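Subject: Re: [border-trade] Storkilo crossing: when does the new permit form start?
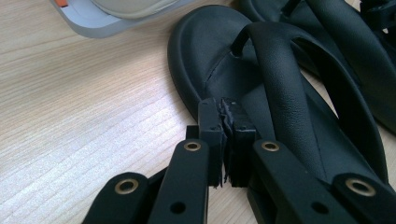
Black sandal, thong style, on a wooden tabletop.

Murali Kurian wrote:

> Can someone confirm whether the joint commission settled the
> trader permit at the last round? Our members on the Tisia side
> are being told two different things. The district office says the
> old booklet is good until the end of the year. The customs post
> says it stops in June. We have people turning up at the gate with
> stock and being sent home.
>
> Also, is Rodrigues still leading the delegation?
>
> Murali

Murali, all,

I was at the briefing after the last round, so I can answer most of this.

The permit was agreed in principle but the text has not been signed. Both delegations accepted a single form, valid for 30 days and good for any number of crossings in that time. What they did not settle is the fee. Our side wants it waived for traders carrying goods by hand. The other side says it needs the income to run the post at night. Until the fee is fixed there is no form, and the old booklet stands. The June date comes from a draft schedule that was handed out before the talks, and the customs post seems to be working from that draft. Dewanti Sopacua at the ministry desk has promised a written note to the post commander. I have not seen it yet.

Rodrigues is still head of delegation. Nithin Naidu has taken over the technical group, which covers permits, livestock and vehicle inspection. Send questions about the form to him and copy Dewanti.

On numbers, the post recorded 3,271 crossings on foot in the month before the talks. That figure leaves out the footpath at Kala, where there is no officer, so please don't quote it as the total for the district. Selina Ruchti has asked for a count at Kala before the next round and both sides said they would consider it — no more than that.

The next round is on the other side of the border. The agenda has 7 items and the permit is item 2, after the report on the detained truck drivers. Written submissions from trader groups are being accepted this time, but they have to come through the district office. Two pages at most. If your members have been turned back, put in the time of day, what they were carrying and what the officer said. Leave out the names of officers; last time those pages were removed.

Could somebody from the Tisia side tell me whether the gate is still closing at 6 p.m.? The notice on the barrier says 8.

Venkatesh Kandasamy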